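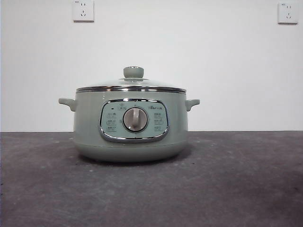

*The green electric pot, glass lid on.*

# Goicoechea black beans, 700 g bag

Product code: 843
Bag weight: 700 g
Packed at: Nultside
Page updated: Dec 12, 2018

I've been selling dried beans from the Paddale shop for long enough to have strong feelings about them, and these are the ones I take home. They're small, shiny and so dark they look polished, and they cook down into a thick, purple-brown broth that I'd happily eat with a spoon and no beans in it at all (though that would be a waste of beans).

The flavour is hard to pin down. Somewhere between chestnut and a good meat stock, I'd say, with skins so thin you hardly notice them. If the only black beans you've had came out of a tin, these are a softer, richer thing altogether, and they really don't need much doing to them!

## What's in the bag

Beans, and that's your lot. They're sorted by eye, but do tip them on to a tray and have a quick look anyway, as the odd bit of grit gets through. Give them a rinse while you're there.

One bag does two good suppers for our house of hungry people, or one big pan for a party with some left for the freezer. The new crop came in at the start of December, so what I'm sending out now is this year's. The paper bag has a fold-over top and it's fine for a week or so once opened, but after that I'd move them to a jar with a lid.

## How I cook them

People ask me this more than anything else, so here's the whole business.

- Soak overnight in plenty of cold water. With new-crop beans you can get away with skipping it, but allow longer on the heat.
- Drain, put them in a deep pot and cover with fresh cold water, a couple of fingers above the beans.
- Add half an onion, a whole carrot and a good glug of olive oil. No salt yet.
- Bring to the boil and keep it there for ten minutes, then turn it right down until it barely moves.
- When the water drops, top it up with a splash of cold.
- Start tasting after an hour and a half. They can take two and a half hours, depending on your water.
- Salt at the end, then leave them to sit for half an hour with the lid on.

Any heavy pot will do the job. I've cooked them on a hob, in a low oven and in an electric pot, and I couldn't tell you which lot was which by the taste. Slow cookers are fine too, but do that ten-minute boil on the hob first and don't skip it.

I fish out the onion and carrot, mash them with a ladle of beans and stir the lot back in. It thickens the broth beautifully. After that it's cabbage fried with garlic, a few pickled green chillies on the side, and bread. Black pudding if you eat it.

## Things I get asked

**Mine are still hard after three hours, what's gone wrong?**
Hard water, usually, or beans that have sat in the cupboard for years. Keep going, they do get there. A tiny pinch of bicarb in the soaking water helps next time.

**Can I freeze them?**
Yes, in their broth. They're better for it, if anything.

**Are they the same as your Fisberg beans?**
No, the Fisberg ones (code 919) are bigger, paler and hold their shape, so I'd have those in a salad and these in a bowl.

## Ordering

Bags go out from Nultside by ordinary post, and orders of 2 bags or more are sent in a box with a bit of padding. If you're near Paddale you can collect from the shop and save the postage, just pick "collect" at the checkout. I don't do gift wrap, but I'll pop a handwritten card in if you leave me the words in the notes box.

Store somewhere cool and dry. Best before date is on the back of the bag, under the fold.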